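Flurnov Hand Sorting Set
For packing rooms and kitchens that handle mixed produce

The Flurnov is a two-finger gripper you hold in your hand. Staff use it to pick up fruit and vegetables the way they would at the bench, and the recorded motions are used to set up the Riis sorting arm for the same job. It comes from Ivton, our workshop in Trirberg.

Small mixed produce on a cloth-covered table
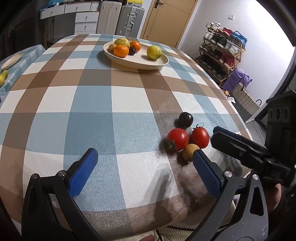
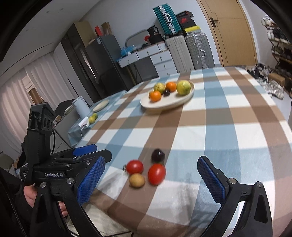
Most sorting arms are set up by an engineer who has never packed a box. With the Flurnov, the people who do the packing also do the teaching. A new item usually takes 40 picks before the arm can be tried on it. Soft items such as ripe plums and tomatoes take more, and we suggest 90.

What changes on the floor

The arm takes over the long, even stretches of the shift – the same item, the same tray, hour after hour. People keep the checking, the odd shapes and anything bruised. Sites should plan for one trained person per shift who can stop the arm, record new picks and put it back to work. That person needs paid time for it. We ask buyers to write this into the rota before delivery.

Some jobs get harder. When the arm handles the easy items, what reaches the bench is the difficult part, and a full shift of that is tiring. Rotate people off the bench more often than you did before.

"We had 22 packers when the arm came in and we have the same number now, but the work is split up differently," says Ívar Riis, who ran the first trial and now trains new sites. "The older hands turned out to be the best teachers. They squeeze less."

Training

One morning on site, starting at 7:30, for up to six people. No computer skills needed. A refresher in November is included in the first year for sites with a winter change of stock.

In the set
Two hand grippers
Spare finger pads, one pair per gripper
Carry case
Printed guide for the bench

Care

Wipe the pads at the end of each shift and let them dry before storing. Check the finger screws once a week. Replace pads when the surface feels smooth – at most sites some 196 working hours.

Orders and site visits

Write to the Ivton sales desk with your item list and shift pattern. Rental by the month is available, and the rental fee comes off the price if you buy.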